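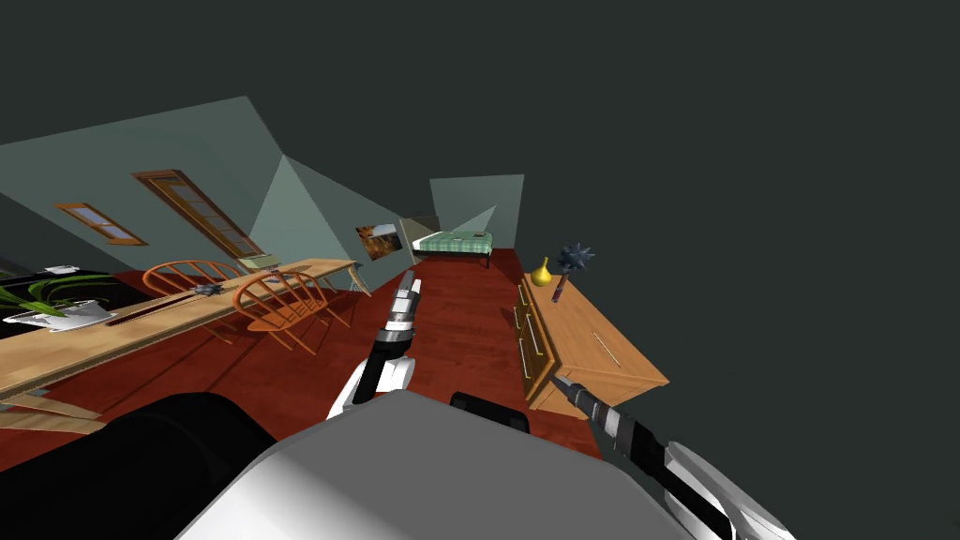
A computer-made bedroom, with two robot arms reaching into it.

How does a plane land on a ship?

An aircraft carrier is a warship with a runway on top. The runway is short, so a jet can't roll to a stop the way it does at an airport. It needs help.

Under the tail of the jet is a long metal bar called a tailhook. Across the deck lie strong steel cables. When the jet touches down, the hook catches one of the cables. The cable pulls out, and machines below the deck slow it down. The jet stops in a few seconds.

Pilots push the engines to full power as the wheels hit the deck. If the hook misses every cable, the jet needs that speed to take off again. Sailors call this a bolter. The pilot flies around and has another go.

Landing at night is harder. A set of lights beside the runway shows the pilot if the jet is too high or too low. Officers on deck watch too, and talk to the pilot by radio.

Words to know
Deck – the flat top of a ship
Tailhook – the bar that catches the cable
Bolter – a landing where the hook misses

Written by Kanini Gachanja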